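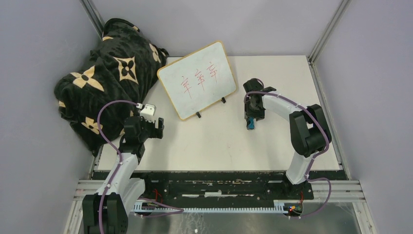
Blanket and whiteboard on the tabletop, with an arm on either side.

Ledness Schools Lectures: progress report to the Kerkov Fund
Submitted 2024-12-09 by Kipchumba Mwakyusa, series coordinator

Period covered

The report covers the period from the July planning meeting to the end of the autumn term. The series gives pupils aged 11 to 14 a free live lecture on sound and hearing, followed by a shorter workshop in their own school. Work is on schedule except for the filmed version, which is dealt with below.

Lectures

Four of the six lectures have been given, all in the main hall at Ledness. Attendance so far is 682 pupils against a target of 800 for the full series. The third lecture, on how concert halls are shaped, was the best attended. The second lost one school on the morning when its coach did not arrive, and those pupils have been offered places in the spring. 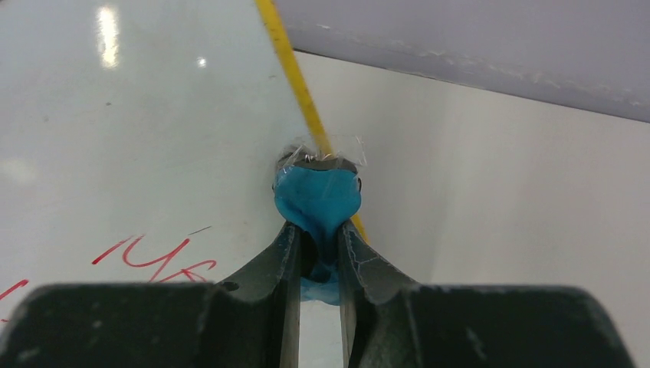
We changed the running order after the first lecture. The section on the inner ear was too long for the younger pupils and has been cut by half, with the organ pipe demonstration moved up to fill the time. Teachers who came to both versions preferred the second.

Workshops

Workshops have been held in nine schools, each lasting one lesson. Class size is capped at 30 and this has worked well -- larger groups made it hard to hear the quieter experiments. Pupils build a simple string instrument and measure its pitch. The Flelard kits arrived late but complete.

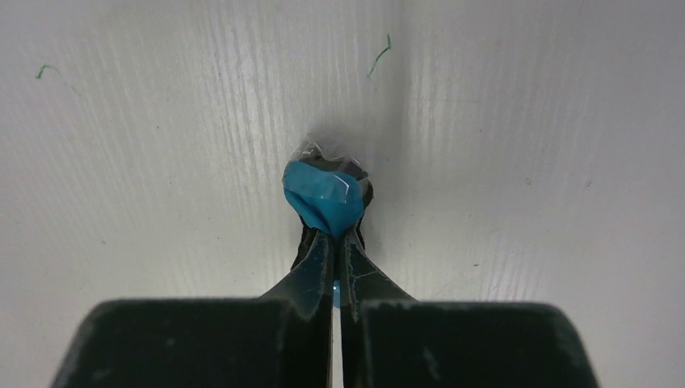
Crumpled blue object held between the gripper's fingers.

Feedback

We have received 229 pupil feedback forms. Most asked for more time with the instruments. Several teachers wanted the worksheet sent out in advance, and from January it will go with the booking letter. Return rates are lower than we hoped, and we will try collecting forms before pupils leave the hall.

Filming

Kovalchuk Hall was booked for the filmed lecture but closed for roof repairs. Filming is now planned for the spring, at no extra cost to the grant. Captions and a signed version remain part of the plan.
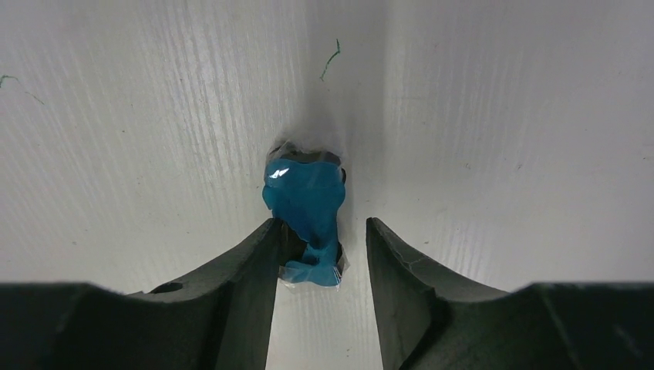
Blue item on a white wood-grain surface.

Spending and next steps

Spending is slightly under budget, mainly on travel. We ask the Fund's permission to move the unspent travel money to the filming line. The two remaining lectures are booked, and the presenter for the last one -- on noise in the sea -- has been confirmed. The next report will include the full accounts and the teachers' survey.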